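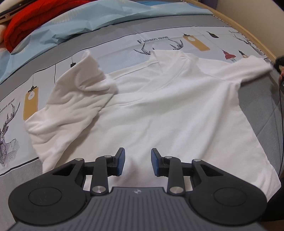 Rovness Knitwear Care: Frequently Asked Questions

Folding and storing high-collar knits

Last updated 2025-02-13

We receive many letters about how to fold a knitted top with a high collar, and most of them ask the same things. We have collected the answers on this page. They are for the Rovness roll-neck and funnel-neck tops, but you can use them for nearly any thick knit you have at home.

Can I hang my knit top on a hanger?

We prefer that you don't. A thick knit is heavy, and on a hanger the weight pulls at the shoulders until they get small points which are difficult to remove. If you have no drawer or shelf free, fold the top in half lengthwise and lay it over the bar of the hanger, with the sleeves on one side and the body on the other.

Where should I fold it?

On any flat surface that is larger than the top with its arms stretched out. A made bed is very good for this. A table also works, but the sleeves of the larger sizes will hang over the edge and pull the shoulders crooked. Please check first that the surface is clean, above all when the top is white or cream.

Which side goes up?

For the method we describe here, the front goes down. When you turn the folded top over at the end, the collar and chest will face you.

What is the correct order?

Lay the top flat and smooth the body with your open hand, from the middle to the sides. Fold one side in, a little past the shoulder seam. Bring the sleeve of this side back down so it lies along the body. Do the same with the other side. Now fold the hem up to the middle, and then once more to just under the collar. Turn it over.

Do one sleeve completely before you begin the next. Customers who fold both sleeves loosely across the body at the same time often write to us that the cuffs come out at the bottom.

My sleeve stands up in a loop and will not lie flat. What am I doing wrong?

Probably nothing. Thick yarn is springy and it doesn't like a sharp turn. Take the cuff between two fingers, pull the sleeve gently until it is straight, and lay it down again with a softer bend at the elbow. Smooth it from the shoulder to the cuff. Do not press it with a hot iron to keep it down, as this makes the knit flat and shiny.

What do I do with the collar?

You have 2 possibilities. If the collar is a turned-down one, leave it turned down as you wear it and let it stay on the outside of the parcel. If it is a soft standing collar, let it fall into its own folds and only straighten the edge. We don't recommend pushing the collar inside the neck opening — it takes a crease there, and you will see this crease under your chin the next day.

Is it better to roll than to fold?

For a suitcase, yes. Do the side folds in the same way and then roll from the hem to the collar, not too tightly. For a shelf we find that folding is better, because rolls of thick knit open by themselves and fall to the front.

How many can I put in one pile?

No more than 4 of the thick ones. With a higher pile the lowest top gets flattened, and you must pull the whole pile apart to reach it. The Cisteck shelf divider, which we sell in our shop, is 22 cm high and takes a pile of this size.

How do I store my knits over the summer?

Wash them first, even if they look clean, and let them dry completely. Put them in a cotton bag and not in a closed plastic one. Our Wernevard storage bag is made of cotton and has a label pocket on the short side, so you can read the colour without opening it. In October, or whenever the cold weather comes back where you live, take the tops out and let them lie open for one night before you wear them.

There are small fuzzy balls on the front. Can I still put it away?

Yes, but it is nicer to remove them first. Lay the top flat, hold the fabric lightly stretched with one hand, and move the Heitmann comb in one direction only. Never pull the balls off with your fingers — you can pull out the yarn with them.

Do you have a printed version of these instructions?

Yes. It is a small folded sheet and it comes free with every knit order. If you would like one without an order, write to customer service and ask for leaflet 278. Please give us your full mailing address, and tell us if you want it in English or in French.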